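We use cookies to remember your settings and measure traffic. Accept all | Manage preferences

Launch monitor spin readings off a mat vs. grass – which do you trust?

omid_safavi
I have been logging 7-iron sessions on the same unit since July, half on the indoor mat and half on the grass tee at Fellidach. Same ball model, same club, same shaft. Carry agrees within a couple of yards. Spin does not. Mat average is 300 rpm lower over the whole set, and the gap does not close when I throw out the obvious mishits. Before I change lofts I want to know which number is closer to reality.

g_teshome
First question: is it a camera unit or radar? If radar, how much ball flight do you have indoors? With a short distance to the net, many radar units estimate spin instead of measuring it unless you use marked balls. That alone could cover your 300.

omid_safavi
Camera unit, sits beside the ball. The Morus, older firmware. Marked balls in both places, logo oriented the same way.

g_teshome
Then flight distance is out. Next suspect is the strike. A mat lets the club slide into the ball after hitting slightly behind it. You get a normal-looking carry with a different contact point and a different dynamic loft. Do you have club data or only ball data?

eusebio_s
Disagree with the direction. Grass gets between the face and the ball, so if anything the grass number should be lower. If his mat number is lower I would check leveling before anything else. A camera unit tilted a degree will misreport launch angle and spin axis.

g_teshome
Tilt shifts axis and launch. It should not move total spin by that much. And a dry, tight lie does not put much grass in the way.

eusebio_s
It depends on how the unit resolves rotation. I have had one read 450 low on wedges with nothing wrong except the stand. Leveled it, re-ran the same ten balls, problem gone. I would not rule it out from theory.

Ibsa Mersha
Some practical points on layout. I fit clubs for a living and most of the bad data I see comes from ball placement drifting inside the hitting zone. On grass you move a few inches after every divot. On a mat you do not. Put tape down and keep every ball in the same box.
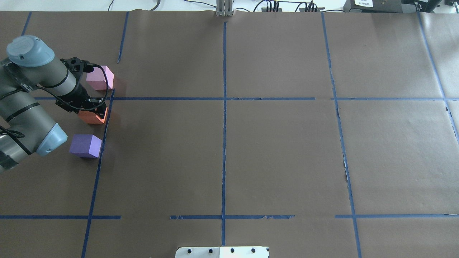 Blue tape on brown paper, marked off in cells.

Painter's tape comes up cleanly and you can re-lay it in a minute. For grass, use two tees outside the zone and a string line. Move the unit with the ball, not the ball within the zone. Record the cell with each shot and sort by it afterward. If spin varies by cell, you have a unit problem. If it does not, you have a strike or lie problem.

omid_safavi
That is doable. I only have ball data, no club data on my license tier. I can export all 767 shots, but placement was not recorded for any of them.

T. Yilma
Without placement the old shots are of limited use, although you can still look at spread. What is the standard deviation on each surface? If the mat is 300 lower with a similar spread, that suggests a systematic offset. If the grass spread is much wider, the average is being pulled by a handful of shots and you should compare medians.

omid_safavi
Spread is similar. Grass slightly wider. Medians are 290-something apart, so no help there.

T. Yilma
Then I lean toward offset. Lighting is the other variable. Camera units can struggle in direct sun, and an overhead LED that flickers can be as bad. Try the grass tee before 8 a.m. and see if it moves.

eusebio_s
Or level the stand, which takes 30 seconds.

g_teshome
Level it, fine. But also put face spray on the club and hit ten from each surface. If the mat strikes are lower on the face you would expect higher spin, and if they are higher on the face, lower. That is a direct check of the thing that differs between the two surfaces.

Ibsa Mersha
Agree with the spray. Do one change at a time or you will not know which of them did it. And clean the grooves between shots on grass. I have seen people skip that and lose roughly 1,000 rpm on a wet morning.

omid_safavi
Order will be level, tape, spray, then light. Lofts stay where they are until I have the numbers.

eusebio_s
Post the before and after on the leveling step separately, please.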